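Ticket: Hawthorne bench cell -- left finger drops packets / closes short
Opened by: Jasper Van den Broek
Status: open, waiting on part

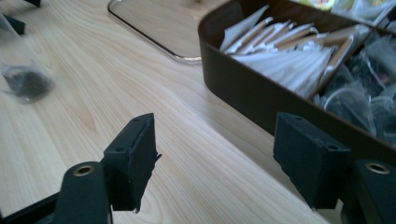
Started after the pad swap in December. Jaw homes fine, closes fine on nothing, then on the clear packets it stops early and lets go halfway up. White sachets OK most of the time. 37 bad picks out of 400 on the overnight run, was almost none before.

Tried so far:

09:10 -- rehomed, power cycled controller. No change.

09:25 -- checked pad screws. Both left ones a bit soft, nipped up. Right side fine. Slightly better for one tray then back to the same.

09:50 -- left pad has a ragged fringe on the inner side. Prob leftover from the print, should of been trimmed before fitting. Right pad is fuzzy on the surface but no fringe. Havent cut anything yet, want to swap not bodge.

10:20 -- swapped tray position in case it was reach. Not reach.

10:40 -- dropped close force 2 steps in Clatik, worse. Put it back. Do NOT leave it on the low setting, the sachets slide out.

11:15 -- Prarska asked for the log, sent. They think the width reading is off becuase the pads arent seating flat. Plausible. Asked if the offset needs redoing after every pad change, they say yes. Not in our checklist -- needs adding.

Next:
- new left pad from Bonau, ordered, 4 working days
- trim and deburr BEFORE fitting
- redo width offset, jaw fully closed, no packet
- rerun the same 400, same tray, clear packets first

Cell can run sachets only till then. Keep lids off the pick side pls, the height check trips on them.

If it starts dropping sachets too, stop it and call me. Dont rehome over and over, it just hides the fault for a few picks.

-- Jasper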